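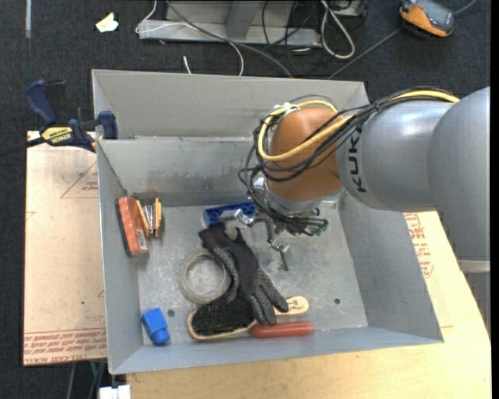 What is the Chala method?
A way of choosing where to grip when the robot has no idea what it is looking at. It scores each patch of surface by how likely the fingers are to close on it and keep hold, tries the best one, and remembers how that went. It never learns the name of anything. We find this restful.

Why a bin full of unrelated things?
Tidy rows of matching boxes were solved long ago, and they make for dull papers. Gloves are floppy, a tape roll has a hole where you would like the middle to be, and a brush offers bristles on one side and wood on the other. Each is awkward in its own way, so a method can't get by on one trick.

How well does it do?
Over 104 attempts it lifted and held the chosen object 67 times. The older Iden planner, given the same bin and the same number of goes, was worse by a margin Yasir Kazmi has asked us to describe as "encouraging".

What counts as a success?
Off the floor of the bin and still in the fingers 3 seconds later. Dragging a thing up the wall and dropping it counts as a failure, however stylish.

What does it get wrong?
Mostly gloves. It will pinch one layer of fabric, lift, and bring the second glove along for part of the journey. It is also too fond of corners. Maham Mirani is working on the gloves; the corners are Ertuğrul Yurt's problem.

How long does one pick take?
Up to eight seconds of thinking, then the movement itself. We run the arm slowly on purpose, so please don't write in to tell us it is slow.

Will it work on my robot?
Possibly. The scoring part only needs a depth image and the width of your gripper. Everything after that assumes our arm and will need rewriting.

Can I have the code?
The April version is on the Zosuvgate page, with notes by Gemma Ellwood. Read the notes first, particularly the one about units.

Page last changed December 2018.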